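Fenna Van Loon, ou la vaisselle des autres

Elle a prévenu au téléphone qu'elle n'avait rien d'intéressant à dire, puis elle a parlé jusqu'à la tombée du jour. Fenna Van Loon vend de la vaisselle dépareillée dans une ancienne graineterie de Carance, entre un opticien et une vitrine à louer depuis si longtemps que l'affichette a viré au bleu. L'enseigne n'indique rien. « J'avais commandé des lettres. Il en est arrivé la moitié, et pas la bonne. »

La boutique se visite de profil. On pose son sac à l'entrée, on rentre les coudes, on évite les grands gestes. Fenna, qui mesure une bonne tête de plus que moi, s'y déplace avec l'aisance d'un chat sur un buffet et ne casse, dit-elle, que ce qu'elle n'aime pas.

Comment en vient-on à vendre des assiettes orphelines ? Par la comptabilité, dans son cas. Elle tenait les livres d'un grossiste en arts de la table, à Brumden, et voyait passer les retours : services de douze réduits à onze, soupières sans couvercle, couvercles sans soupière. « Tout ça partait à la benne. Un service à onze, pour eux, c'était un cadavre. Moi je n'ai jamais réussi à réunir onze personnes qui se supportent, alors je trouvais ça large. »

Elle a racheté le premier lot avec une prime de départ, en janvier, sans chauffage et sans étagères. Trois mois plus tard, un monsieur est entré pour demander des graines de courge. Elle lui a vendu un ravier. Il revient encore et continue de demander des graines de courge.

Le prix unique et ses ennemis

Chez elle, une assiette coûte trois euros, quelle que soit l'assiette. La règle a provoqué plus de discussions que tout le reste. Les habitués la trouvent géniale jusqu'au jour où ils veulent une soucoupe. Les brocanteurs du canton la trouvent criminelle. L'un d'eux, Zoltán Barta, est venu lui expliquer pendant toute une matinée qu'elle bradait un plat de la manufacture Bárány qui en valait 300. « Je lui ai dit : prenez-le, c'est trois euros. Il s'est vexé. Il voulait bien faire une affaire, mais il ne voulait pas que je sois au courant. »

Barta, que j'ai appelé ensuite par acquit de conscience, confirme la matinée et conteste la vexation. Il a fini par emporter le plat. Il l'a toujours, faute d'acheteur.

Je demande à Fenna ce qui se vend le mieux. Les bols, sans hésiter. Les gens ont peur des assiettes, qui supposent un repas, des voisins de table, une conversation. « Le bol, on le mange debout devant l'évier. C'est l'époque. » Ce qui se vend le moins bien : les coquetiers, qu'elle appelle ses pensionnaires, et les tasses à moustache, malgré le retour des moustaches.

Le rayon honteux

Au fond, derrière un rideau de perles, se trouve ce que les clients chics font semblant de ne pas chercher : le plastique. Plateaux à motifs, gobelets d'anniversaire, assiettes à compartiments pour enfants qui refusent que les petits pois touchent la purée. Fenna a longtemps refusé d'en prendre. Elle a cédé devant une dame qui vidait la maison de son frère et ne voulait pas séparer le Limoges de la dînette.

« Le plastique, on s'en moque, et puis on tombe sur celui de son enfance et on ne rit plus du tout. J'ai vu un notaire se taire devant un gobelet. » Elle-même a un faible pour les lapins, qu'elle juge plus reposants que les chats et moins prétentieux que les cerfs. Ceux qui ont leur nom écrit à côté d'eux, en anglais, avec une petite carotte au bout du mot, la mettent de bonne humeur pour la journée. « Au moins, on sait à qui on a affaire. » 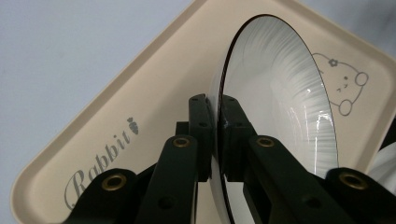
Et après ?

On lui a proposé d'ouvrir une seconde boutique à Multthorpe, où les loyers sont bas et les greniers pleins. Elle y est allée, elle a mangé une soupe correcte, elle est rentrée. Il aurait fallu embaucher, et embaucher suppose d'expliquer le classement. Or le classement, j'ai vérifié, n'est ni par taille ni par couleur. « C'est par caractère », dit-elle, en déplaçant une saucière que je venais de reposer au mauvais endroit.

Vers 18 heures, elle a éteint une lampe sur deux pour me faire comprendre quelque chose. J'ai acheté un bol, trois euros. Elle m'a rendu la monnaie sur 10 en me demandant si je comptais manger debout.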